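Section 4: Setting up a movie marathon with Kumeo

If you've made it through the first sections, you have an account, your discs are cataloged, and you know how to rate things. Good. Now for the part I wrote this guide for -- building a marathon list, the kind where you sit down with a superhero series (or a monster series, or all the space ones) and watch it in an order that makes sense to you and your friends.

I've been running these at my place for years, and before Kumeo I did it with index cards. I lost the index cards. So please, back up your list (see step 6, and don't skip it like I did).

Before you start

You'll need the desktop version of Kumeo. The phone version will show you a marathon list but it won't let you reorder one, and I don't know why. You'll also want your catalog synced, so click the round arrow in the top corner and wait until it stops spinning.

Note: If you imported your catalog from Nolonis, your release years may be blank. Fix those first. Kumeo sorts by year when it builds a list, and anything with a blank year goes straight to the top, so you'll open your big comic book night with a Christmas special.

Building the list

1. Open the Lists tab and choose New Marathon. Give it a name you'll recognize later. I have several called "test" and one of them is very important.

2. Pick your order. Kumeo gives you Release, Story, and Custom. Release is the order the movies hit theaters. Story is the order things happen inside the movies, prequels first. Custom is a blank page. If anybody in the room is new to the series, go with Release! Story order spoils twists left and right, and my friend Danica Delić still brings up the night I did it to her.

3. Drag titles in from the catalog on the left. You can hold Shift and grab a whole series at once. A title with a little gray clock next to it has no running time saved, and you'll want to type one in, or the total at the bottom of the window will come out short.

4. Set your breaks. Click the gap between two movies and choose Add Break. I put a short one after every movie and a long one (food, stretching, arguing) after the second. You can type a label for a break and it will show up on the big screen between movies, which people love.

5. Turn on Credits Hold for anything with a scene after the credits. The movie plays to the very end and your break timer doesn't start until it's over. Leave it off for older movies unless you really like reading names.

6. Save, then go to File and choose Export Copy. Put the copy somewhere that isn't the same computer.

Caution: Don't rename a title in your catalog once it's in a marathon. Kumeo loses the connection and drops the movie from the list without telling you. I found this out with a room full of people and a hole where the big team-up movie was supposed to be.

Inviting people and voting

Once the list is saved, you can share it. Click Invite, type in email addresses, and everyone gets a link to the schedule with start times already converted to their own time zone. Sandrine Lacroix joins mine from another country and she has never once been late, so I trust the conversion.

You can also let guests vote on one open slot. Here's how:

1. Click the gap where you want the mystery movie and choose Add Vote.

2. Enter up to 5 titles. They don't have to be in your catalog, but you do have to own or rent the winner by showtime, obviously.

3. Choose a closing date. Mine for the spring marathon closes 13th April, and I always set it a good while before the event so I have time to track down the disc.

4. Decide whether people can see the running totals. I keep them hidden. The year I left them showing, Mimoza Spahić campaigned so hard for a truly awful sequel that it won by a mile, and we watched every minute of it.

Note: Guests on the free plan can vote but can't change their vote afterward. Warn them!

If the big screen won't connect

Most people run the list on a laptop and send the picture to a TV with a Prako adapter. If your TV shows the Kumeo logo and nothing else, close the player window (the window, please, and leave the program open), unplug the adapter, wait a moment and plug it back in. Then choose Find Screen from the Play menu. If the sound is behind the picture, there's a Delay slider under Audio. Mine sits at 100 and I haven't touched it since November.

Caution: Turn off your laptop's sleep setting before you start. Kumeo is supposed to do this for you. It sometimes forgets during long breaks. 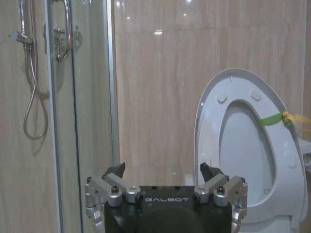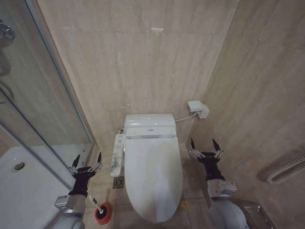
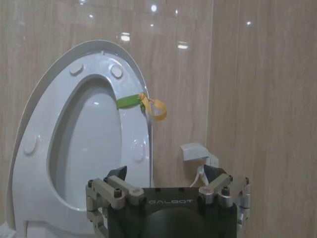 Photos: Kalliopi Popescu

Changing the list on the night

Things run long. If you're behind, open the marathon and click Shift Schedule, and every start time after the current movie moves down together. Your guests' links update too, though they may have to refresh the page.

To skip a movie, right-click it and choose Sit Out. It stays in the list, grayed out, and you can bring it back later with the same click. Don't use Remove for this -- Remove also wipes your notes and everybody's ratings for that title.

When the last movie ends, Kumeo asks each guest for a score and emails you the results. If you'd like those scores added to your catalog, tick Keep Guest Ratings before you close the window. Exporting and printing the results is covered in Section 5.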